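3.2 Which camera gets the say?

I built Romley, our grasp planner, to trust the fixed camera first. It's good at the big question: what's in the basket and what's on the table.
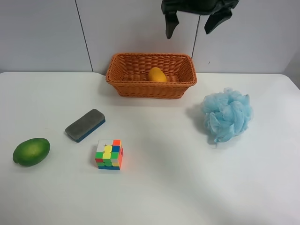
3.3 Wrist view

Up close, I hand things over to the wrist camera, which refines the grasp angle 40 times before we commit.

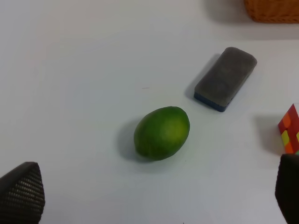 The refinement is cheap, so I never bothered tuning it (sorry!).

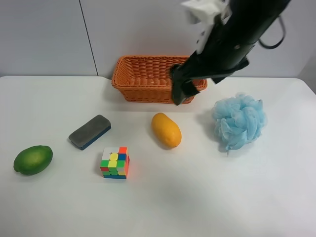 Figure 7. Fixed view, arm at the basket.

Occlusion is still my biggest headache. With the gripper hanging over the right half of the basket, part of the rim is hidden, so Romley keeps its last rim estimate until the arm backs off.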